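Do you need a subscription for your own thermostat?

I moved the family calendar, the grocery list and the heating over to Skedow in December, mostly to stop my sister telling me to. It's fine. It does what a piece of paper on the fridge did, and it wants 4 dollars a month for doing it.

The pitch is that it "learns your household." After 16 weeks it has learned that I buy milk. It suggested milk on a morning when I had already bought milk. It also turned the heat up at 6 a.m. for a dentist appointment that was in the afternoon, and I would like to meet the person who thinks those two things are connected.

What bothers me more is the savings page. Skedow says I have saved 61 dollars on heating so far. Saved compared to what? I looked for an explanation and found a paragraph about "a typical home of similar size." My home has a drafty back door and a man in it who wears a sweater. I got out last winter's bills and the difference was 50 cents, in the wrong direction, and last winter was colder.

I asked support how the number was worked out and got a link to the page I was asking about.

Maybe it works better in a bigger house with more people forgetting more things. Svend Hviid swears by his, but he also swore by Minhas, and that one shut down with everybody's recipes inside it. I've exported my lists to a plain text file. The trial on the premium plan runs out soon and I'm going to let it.
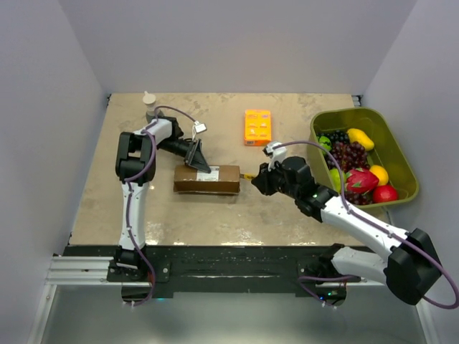

Signe Hallgrímsson: We had the same savings page and the number kept going up while we were away for two weeks with the heating switched off. I wrote to them as well and never got past the help link. Does the export include the calendar, or only the lists?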